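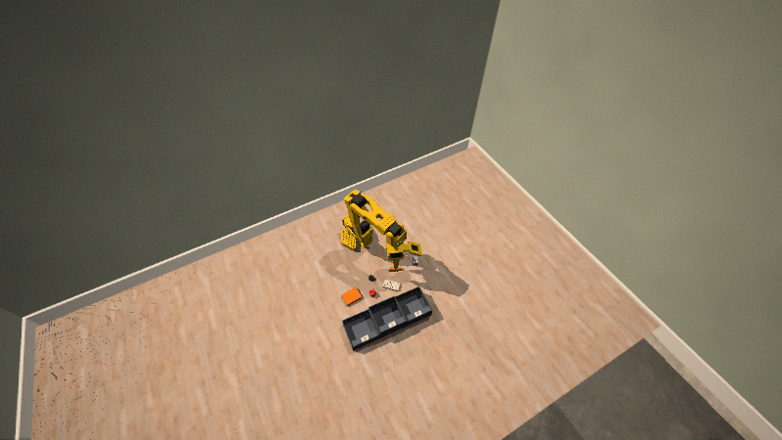
4.2 Segmentation of the tellings

The corpus consists of 12 complete tellings of "The Bell Carriers," all taken down in the Hurklow district and now kept in the Orora collection. Fragments and summaries were left out, as were two school readers that clearly draw on a single printed source. The shortest telling in the corpus is a little under 900 words in transcription. The longest fills most of an evening and was recorded with a break for supper.

The outline of the tale is stable. Three siblings are given a bell at Perron and told to bring it to the chapel at Gravthorpe without letting it touch the ground. They may not use a cart or a boat. On the way they are met by a series of strangers, each of whom offers to help, to feed them, or to marry one of them. The bell is set down once, in most tellings by the middle sibling, and something is lost as a result: its voice, its clapper, or the youngest child's hearing. The party arrives, and the bell is hung regardless.

Earlier work treats the encounters on the road as interchangeable filler between the charge at Perron and the arrival at Gravthorpe. Sawatzky's handlist, the only full index of the Orora transcripts, records them by the name of the stranger alone ("Miller," "Widow," "Gray Man"). This is adequate for finding a passage but hides two things that matter for the present argument. The same stranger may do quite different work in different tellings, and a single meeting may be spread over several parts of the story when the stranger follows the carriers or returns.

We therefore divided each telling into narrative units before assigning any labels. A unit begins when there is a change of place, a change in who is present, or a change in who holds the bell. Direct speech does not open a new unit by itself, and neither does an aside from the teller to the listeners. Under these rules the corpus yields 516 units. Refrains posed a difficulty. Several tellers repeat a short verse each time the bell changes hands ("Up and not down, up and not down"), and in one transcript the verse is sung even where no handover is reported. We have read the verse as marking a handover in every case, which adds a small number of units that a stricter reader might refuse.

Segmentation was carried out separately by the first author and by Jaxon Li, who had not read the handlist. Most disagreements concerned the river crossing. Some tellers place the ferryman on the near bank, have him argue with the eldest sibling, and then put the whole party in the water with no statement of how the argument ended. Li marked a new unit at the water's edge; the first author did not. After discussion the break was kept, on the ground that the ban on boats makes the entry into the water a distinct act – the carriers wade when they could have ridden.

4.3 The setting-down episode

The one episode present in every telling is the setting-down. Its position is not fixed. In the tellings from the upper valley it falls early, before the river, and the rest of the road is traveled under the weight of a fault already committed. Tellers in this group tend to give the remaining strangers some knowledge of what has happened. The widow, for example, refuses to let the carriers eat at her table but passes bread to them through the window. In the lower valley the bell is set down late, within sight of the chapel. Here the strangers function as warnings, and the fault comes as a lapse after a long run of successful refusals.

The motive also varies. Tiredness is the usual one. Two tellings have the middle sibling put the bell down in order to embrace a suitor, and in both the suitor is a person met earlier on the road who has gone ahead and waited. The motif of the companion who lingers at a house on account of a courtship is common in journey tales generally, where it is often comic and has few lasting effects. In the Hurklow material it is comic up to the point at which the bell touches the ground, and the tellers mark the change with care. The transcripts note a pause, a lowered voice, or in one case a request that the door be shut.

Sawatzky's note to the longest telling proposes that the suitor was brought in from a separate local song and is not original to the tale. The argument rests on the suitor's name, which appears in the song but in only one of the two tellings. We do not find this decisive. Names move easily between songs and tales, and the suitor's role in the plot is the same whether he is named or not. It is equally possible that the song was made from the tale, by a singer who wanted the courtship and had no use for the bell.

A further point concerns the rule itself. The order given at Perron is that the bell must not touch the ground, but five tellers state it more broadly: the bell must be carried, step by step, by those who were given it. Under the narrow form, a stranger could lawfully take a turn. Under the broad form, accepting help would already be a breach, and the refusals on the road carry much more force. All five broad statements come from the lower valley. This agrees with the late placing of the setting-down, and it suggests that the two groups differ in what they take the journey to be for as well as in the order of events. In the upper valley the object must arrive intact; in the lower, the carrying is itself the duty.

The question of which form is older cannot be settled from the transcripts. Section 5 returns to it with evidence from the Gravthorpe chapel accounts, where payments "to them that bore" are entered each May.

Figure 2. Rendered view of a yellow robot arm, a three-compartment tray and scattered objects on a light wood floor.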